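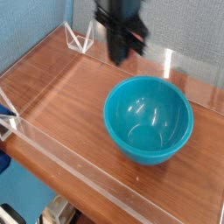

hernovgate-fungi: Re: Boletes under the beeches, and spore prints
From: Masanobu Iwasaki
To: hernovgate-fungi list

Uchida wrote:
> Went along the top path at Hernovgate after the rain and the beech
> bank is full of boletes again. Brown caps, pale stems, pores cream
> turning greenish on the older ones. I left most of them where they
> were and brought 2 home to look at properly.
>
> I tried a spore print on white paper and got almost nothing, just
> a faint smudge. Is it me or the mushroom? Also, does anyone still
> have the old key that used to go round on paper? Mine has fallen
> to bits.

What a find! I was up there the week before and saw nothing but a few tired brittlegills and one enormous slug, so the rain must have done it. That bank has been quiet for years and I'd more or less given up on it.

On the spore print: I don't think it's you. If the pores were still cream on the ones you took, they may simply have been too young to drop much. Try an older cap, cut the stem off flush, lay it pores down and put a bowl over the top so the air stays still. Then leave it alone overnight – I always want to lift the bowl after an hour and I always regret it. Half white paper and half black is good for gills, though for boletes plain white does nicely as the print is usually some sort of olive brown. Glass is even better if you mean to put the spores under the microscope, as you can scrape them up with a blade.

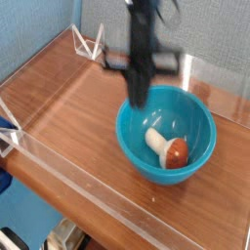 Toy mushroom lying in the bowl, cap against the side.

Do look at the stem with a hand lens too. A raised net pattern near the top, and whether it's paler or darker than the stem beneath, will get you a long way before you need any spores at all. And cut one from top to bottom and watch the flesh for a few minutes! Some go blue so fast it makes you jump. Write the colour down straight away, before it fades and you start arguing with yourself.

If you do get to the microscope, use 1000 times with oil. I measured 50 spores from one cap last autumn and loved every minute of it, but fewer will do for a first go.

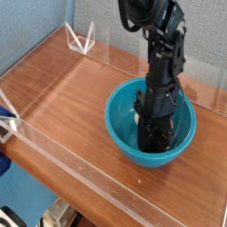

List archive page last changed: September

As for the key, I have the Plirkolen one, coffee stains and all. It's old and some of the names have moved since, but the questions it asks are still the right ones. The Bresari key is clearer on the red-pored species and much worse on everything else. I can bring both on Friday if you're coming to the walk, and you're welcome to copy whatever you like from them.

Please bring your boletes as well, or what's left of them. Wrapped in paper, no plastic, they sweat terribly. I'd love to see the older one with the green pores.

Does anyone know if the gate by the lower pond is open again? It would save us the long way round.

Masanobu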